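Review: Zatside plastic basket, medium, white
February 17, 2020

We bought 43 of these baskets last May to replace the mix of canvas bins and cardboard boxes that people had been using to move linens around the building. They have been in use every working day since then. This review covers the medium size in white. We have not tried the large.

The order came from Basden, who stock the whole Zatside line and ship from their own warehouse. The total was $235 with delivery, a little over five dollars a basket. They arrived nested in stacks and wrapped in film. Two had scuffs on the rim. We kept them anyway.

What we use them for is simple. Cloths, napkins and chair covers come out of the dryers, go into a basket, and get carried to whatever room needs them. Most of the folding is done in the rooms. There is often no free table, so the basket goes on the nearest chair and stays there until somebody gets to it.
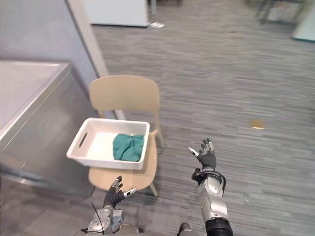
Linens and Rooms Team, Erby Conference Center

Size matters more for this than I expected when I placed the order. The medium sits on the seat of our beige chairs and does not tip when you pull a cloth out from the bottom. The old canvas bins were wider and sagged over the front of the seat, and they went on the floor more often than not. Our carpet sheds, so anything that touches the floor has to be shaken out again.

The plastic is stiff enough that the sides do not bow with a full load of damp cloths. It has some give at the rim, which is easier on the hands over a long hallway. Nothing on the inside has snagged a napkin or pulled a thread so far. I checked the first few carefully, having had trouble with cheap baskets from another supplier.

Cleaning is quick. Warm water and dish soap take off most marks. White was the only color in stock at the time, and it does show everything. Shoe polish and the black rubber from cart wheels leave streaks that need a scrub pad, and the pad dulls the surface a little. If I were ordering again I would ask about gray.

The nesting is the weak point. Empty baskets go into each other too tightly, and a stack of five or more that has been pushed down takes two people to separate. We now put a folded rag between each one. A small stop molded under the rim would fix this, and I have written to Zatside to say so. No answer yet.

We have lost three to cracks, all at the corner of the base, and all after being dropped down the back stairs. Basden replaced one without charge and sold us the other two at the original price.

For comparison, the Tiêu basket we tested alongside it has a better rim and stacks well, but it is taller and harder to reach into when it sits on a chair. It also costs nearly twice as much.

Rating: 4 out of 5. One point off for the nesting. We plan to reorder in the spring, in another color if there is one.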